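Drornton Tool and Kit Library — Questions We Get Asked

Last tidied up in October. If something's wrong or out of date tell Amna.

What is it?

A library, but for things. Drills, ladders, a carpet washer, gazebos, big pans, a sewing machine or two. You join, you borrow, you bring it back. Same idea as books.

Where are you?

Behind the old chapel on Liang Street, side door, green bell. The front door is the playgroup and they will not thank you for ringing. No parking out front before 6 in the evening. There's the pay and display by the chemist, or the bus stops at the top of the hill.

Who can join?

Anyone over 16 with an address in Drornton or the villages. Under that, a parent joins and you use their card. Power tools are over 18s only, no exceptions, please don't ask Haris to make one.

What do I need to bring?

Something with your name and something with your address. Can be the same thing. A phone bill on your phone is fine. Passport on its own isn't enough as it hasn't got the address in it.

How much is it?

£14 a year for one person. Household card is more, ask at the desk, it depends how many of you. Most small items are then free to borrow. Bigger ones have a hire charge, which is on the orange tag and also on Clerkeo when you book.

What's Clerkeo?

The booking website. You get a login by email when you join. Check your junk. If it still hasn't come after a day, email us and Nusrat will send it again — she can see whether it bounced.

I can't get on with the website. Can I just ring?

Yes. Mornings are best. Leave a message with your card number, what you want, and when from. Say the number slowly!! We'll ring back only if there's a problem, otherwise assume it's booked.

How long can I keep things?

A week for nearly everything. Three days for the carpet washer and the wallpaper steamers, they're always wanted. Gazebos go out for a weekend at a time. You can renew once online if there's no one in the queue behind you.

What if I'm late?

Tell us before it's due and we'll usualy sort something. Don't tell us and it's a pound a day. After 49 days we treat it as lost and you get a bill for a replacement. That has happened. It was a ladder.

Do I pay a deposit?

Only on items with a red tag. Card only, goes back on the same card when the item's been checked in. Can take a few days to show up, that's the bank.

Where do I put things when I bring them back?

On the table, by the desk, not on the floor. Loose bits (chargers, bits, spare blades in their case) stay with the item they came with. Anything with a plug, wind the cable up loosely and please not round the body of the tool, it cracks the outer. If there's a queue you can leave it with your card number on a bit of paper and go. We check it later and you'll get an email.

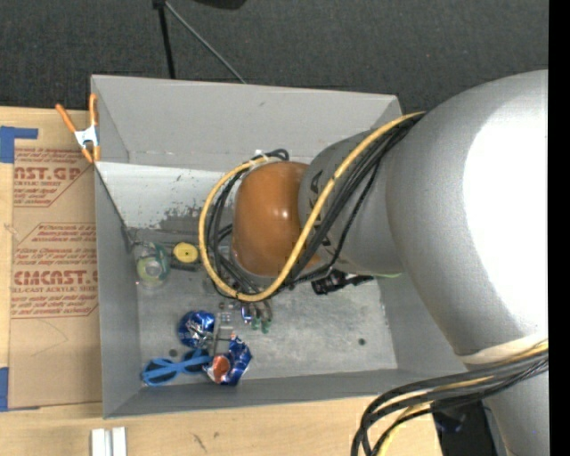

Does it have to be clean?

Yes please. Brush the sawdust off, rinse the pans, empty the carpet washer. EMPTY THE CARPET WASHER. We charge £6 if we have to clean it for you and we would much rather not have your six pounds.

Something broke while I was using it. Am I in trouble?

No. Things wear out. Put a note on it saying what it did — "stopped" is less useful than "smelt hot then stopped". If it was dropped off a roof we may want a chat. Don't try to mend it yourself, even if you know how.

Are the electrical things tested?

Yes. Ebere Fashola does them, each one has a sticker with the month on it. If the sticker's missing or you can't read it, don't take the item, hand it in at the desk.

Can someone show me how to use it?

For most things there's a printed sheet in a plastic sleeve, plus one of us can talk you through at the desk. For the sander and the Dreker chipper you have to do the short induction first. Takes twenty minutes. Book it on Clerkeo under "inductions", not under the item itself, people keep doing that and turning up to a dark room.

Do you supply consumables?

Sandpaper, yes, at cost. Carpet shampoo, yes. Sewing machine needles, sometimes. Petrol, no. Drill bits for masonry are lent with the drill, and we'd like them back even if they're blunt.

Can I use things for my business?

Small jobs, fine. If you're borrowing the same thing every week you should probably own one. Samina can tell you which we've had least bother with.

Can I donate something?

Maybe. Email a photo first. We always want: extension leads, stepladders, decent hand tools, clamps. We can't take: petrol mowers, anything upholstered, bread makers. We have enough bread makers.

Can I reserve for Christmas?

Opens in October for the trestle tables, big pans and folding chairs. They go quickly. One set per household until the start of December, then whatever's left.

How do I cancel my membership?

It just lapses, you don't need to do anything. We don't hold your card details. If you'd like your record deleted as well, email and say so.

Anything else?

Ask at the desk or email. Replies can take a couple of days, more in the school holidays.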